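Sostonora Home Forum > Kitchen and Table > Wooden bowls and boards

Topic: Cleaning a thick wooden bowl, sponge or no sponge?

pirihi_pots
Friday, April 24, 2026
I've got a round turned bowl, pale wood, thick sides and a flat base. It lives on the kitchen table and gets used for salad, bread, keys, whatever needs a bowl. The inside has gone a bit dull and slightly tacky at the bottom. I don't know what wood it is. No maker's mark.

My mum always said never put a wet sponge near a wooden bowl. My neighbour does hers in the sink with everything else and it looks fine. Which is it?

marrowfat
Sponge is fine. Damp, one drop of washing-up liquid, wipe round, rinse quickly, dry straight away with a tea towel. Don't leave it standing in water. The tacky bit is old oil, and if you used sunflower or olive on it that will be why.

tallboy62
Disagree about the washing-up liquid. It strips whatever finish is left and you end up oiling it every fortnight. Warm water and a cotton cloth have done mine for 15 years.

marrowfat
One drop, I said. Tacky oil doesn't come off with warm water. I've tried.

pirihi_pots
It was olive oil, so that explains the tackiness. What about the green scourer type sponges? I have a packet of those.

tallboy62
Not the rough ones. They leave scratches across the grain and you'll see every one of them on pale wood.

lidless
I use a soft green block for mine and have had no scratches. Same sort of bowl by the sound of it, light wood with the turning lines showing on the outside.
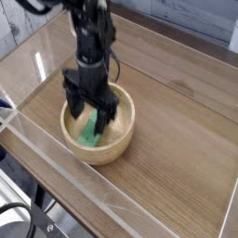 What I do, in order:

1. Tip out crumbs and wipe the bowl dry first.

2. Wring the sponge out hard. It should be damp and no more.

3. Start at the bottom and work up to the rim.

4. Go over it with a clean damp cloth.

5. Dry it, then leave it upside down on a rack overnight.

tallboy62
Upside down on a rack, yes. Flat on the table, no. Mine left a ring on the table when I did that.

marrowfat
Nice bowl, lidless. Is that table oiled or varnished?

lidless
Varnished, I think. It came with the flat. I put a cork mat down if the bowl is at all wet.

usach_road
For the tacky patch I'd sand it. 160 grit by hand, with the grain as far as you can on a curve, then wipe off the dust and put 2 thin coats of food-safe oil on. Leave a day between coats. I used the Nudis board oil on mine and it didn't go sticky.

marrowfat
Sanding is a lot of work for one tacky patch. Try the damp sponge first, and if that fails try coarse salt and half a lemon.

usach_road
Lemon made a light spot in mine. Might be the wood, but I wouldn't do it again.

tallboy62
160 is too rough to finish on as well. You want something finer after it or it feels furry once it's been wet.

usach_road
Fair point, I did go over it with an old worn bit afterwards. Forgot to put that.

pirihi_pots
Right, I'll do the sponge tonight with one drop of liquid and see how it is in the morning. The soft side only. If it's still sticky I'll get some sandpaper at the weekend.

lidless
Let it dry fully before you decide. Mine always feels slightly tacky while there's still damp in it.

tallboy62
And no more olive oil.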